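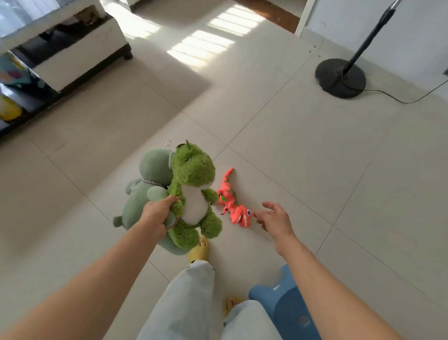 Reading time: 2 minutes

Furkthorpe, February 20, 2026

Zevis publishes results of head-mounted camera comparison for home handling tasks

Zevis, which makes grippers and vision systems for domestic robots, has published the results of a comparison between two head-mounted cameras used to record people handling everyday objects at home. The recordings are used to prepare and test grasping software for the company's two-arm robot.

The trial compared the Halász wide-angle camera with the narrower model Zevis had used until October. Each was worn for 300 short recordings made in 16 homes in and near Furkthorpe. Wearers were asked to pick up, move and put down ordinary things at their own pace, among them soft toys, hard plastic toys, folded cloth and kitchen items.

Soft toys were included at the request of the gripper team. A plush dinosaur gives way when it is held, and its outline changes with the grip. A plastic one keeps its shape but has a tail and claws that a gripper can catch on. With one hand pressing two plush toys together and the other reaching for a plastic toy, the camera has to keep both hands in view while they do different jobs.

The wide-angle camera kept both hands in view for longer in every home. The difference was greatest in floor-level tasks, where the wearer looks down and the arms come in from the lower corners of the picture. The narrower camera gave sharper detail of the fingertips, and Zevis will go on using it for small objects handled at a table.

Light was the main difficulty for both models. Sunlight coming through blinds leaves bright stripes on a tiled floor, and the software sometimes read the edges of these as the edges of objects. The fault appeared in 17 recordings from the wide-angle camera. A change to the exposure setting has been made and will be checked in the next round.

Wearers also reported on comfort. Most preferred the wide-angle model, although several said the strap needed tightening when they bent forward. Zevis has asked for a longer strap with a second buckle.

The second stage of the work moves from people to machines. The wide-angle camera will be fitted to the head of the two-arm robot at the Grernolau test rooms, where two grippers will be compared on the same kinds of object. One has flat padded fingers and the other has jointed fingers with a rubber tip. Each gripper will make 100 attempts per object, and a dropped or badly creased item will count as a failure.

The trial report, including the task list and camera settings, can be requested from the Zevis press office. Results from the gripper stage will be published separately.

About Zevis

Zevis designs grippers, controllers and vision systems for robots that work in homes and care settings. Its offices and workshop are in Furkthorpe, and its test rooms are in Grernolau.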